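Teaching the arm to pick up flowers

Jul 16, 2023

I promised Muireann I would write this up before I forgot it all, so bear with me, it may ramble a bit!

We have been at the flower task since June. I sit with the two handles in my lap and drive the arm over the marble, a stem at a time, and everything I do gets saved so it can learn from it later. We are up to 1,282 runs, and I would say 700 of those are mine (Cathal did most of the others and complains about his thumbs).

What surprised me is how much my own habits show. I come in low on the stem, well under the leaves, and I slow right down for the last little bit – Cathal swoops in as if he were late for a bus. Gion wants us both to keep our own style, within reason, and so we do. Artificial stems are kinder than real ones, I'll admit, but those molded nubs can still catch a fingertip if you rush the close.

Next week I have 5 new starting layouts to get through, and Tadhg has promised me a better chair.

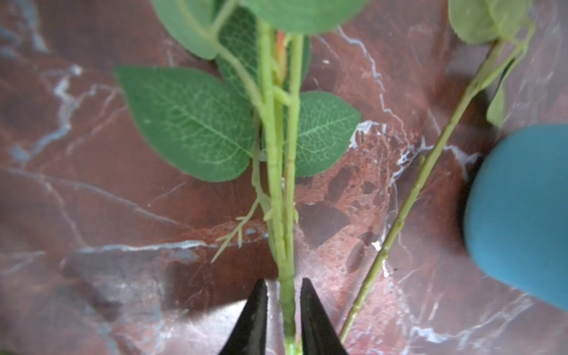 Fingers on either side of the thick stem, down below the leaves.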